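Subject: Re: [bench-automation] Arm purchase, what did you forget to budget for?

Happy New Year all! Picking up the thread from November, because our numbers finally went in and I have opinions now.

> We have money for one arm and I'm being told to order it now and "sort out the rest later." The use is a kitchen-tools sorting cell for a teaching lab. Skindix has quoted us arm plus gripper. What else should be on the sheet before I sign? And is it worth paying for simulation first, or is that a toy?

Not a toy, in my opinion! We did ours in the order you're being pushed into the first time around, and I wouldn't do it again. This time we spent two weeks in the simulator before asking Skindix or Tarnen for a price, and the list changed quite a bit. A few things from our sheet, in the order they bit us:

1. **The table.** We had planned on reusing an old bench. Once the arm was standing on a model of it, there wasn't enough room left for the work, so a bigger table went on the list, along with a mounting plate. Ask whether the plate is in the quote. Ours was an extra 400 and it was on page 6, in the small print.

2. **Layout and reach.** Put everything you mean to handle on the table before you choose an arm length. Ours has the arm toward the back, a metal tray right in front of it and a cutting board beside the tray, with the utensils spread out over the rest. I kept wanting to tidy them into rows, but people don't leave spatulas in rows – so diagonal they stay.
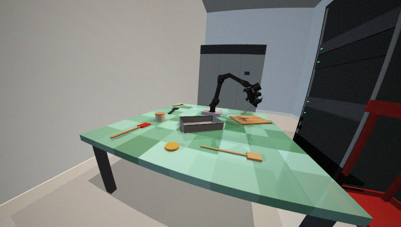
3. **The gripper.** Long thin handles and a flat disc are two very different jobs, and I'd get samples of both to the vendor before you pay for anything. Tarnen will do a trial if you mail them a box of parts. Skindix wanted a deposit first (maybe you'll have better luck!).

4. **The rest of the room.** Rack space, power, somewhere to store things, a chair for whoever is watching it. Boring, but it all comes out of somebody's budget, and ours had none of it the first time.

5. **Spares and support.** We put in a second set of fingers and 2 years of support. The Papadopoulos calculator is handy for this part if you still have the spreadsheet – it was attached to the Flakach thread last year. If you can't find it I can resend.

What I'd still like to hear from the list is how people handle training time. We left it off again, and I already suspect that was silly. Does anyone put it under equipment, or do you hide it in staff costs?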